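The Working Wall: How Fitted Storage Is Changing the Family Utility Room

For many years the utility room was the last space in the house to receive a designer's attention. Machines were placed where the plumbing allowed, a shelf was added above them, and the remaining floor was given over to coats, pet food and boxes. That approach is now under review in a growing number of homes.

Juline, a cabinetry workshop led by Etelka Kiss, has completed 23 utility rooms since November. Its clients most often ask for a single continuous run of cabinets along one wall, with the washer and dryer raised to waist height and a deep drawer beneath each. Ms. Kiss recommends that the run be planned before the flooring is ordered, as the height of the plinth determines every measurement above it.

The residence of Rawan Saliba and Lama Sleiman shows what the method can achieve in a narrow room. The cabinet wall measures 312 centimeters from the door casing to the window, and the counter is 64 centimeters deep. Painted maple doors conceal a drying rail, a fold-down ironing board and two pull-out hampers. The finish, a gray-green from the Plorkaso range, was selected to match the adjoining kitchen.

Ventilation received particular care. Pin-yu Shih, who prepared the drawings, specified a slotted panel above the dryer and a gap behind the tall cupboard, so that damp air does not collect around stored linens. The hinges may be adjusted without removing the doors.

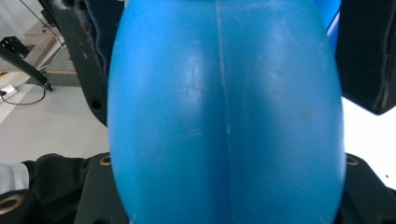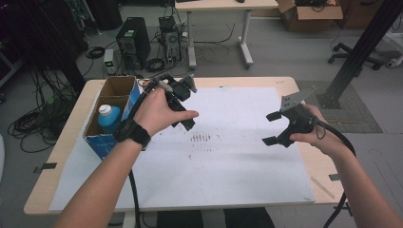 Counter material remains the subject of some debate within the trade. Laminate is economical and resists detergent, while stone adds weight that older base units may not support. Ms. Kiss continues to favor timber for the section used for folding and mending, and a light wooden surface like the one beneath the two black grippers also keeps a windowless room from feeling closed in. It should be oiled twice a year and kept clear of standing water near the sink.

Homeowners considering a similar project are advised to request a site survey before comparing prices. The position of the drain and the swing of the door will usually decide the layout, and both are costly to alter once the cabinets have been built.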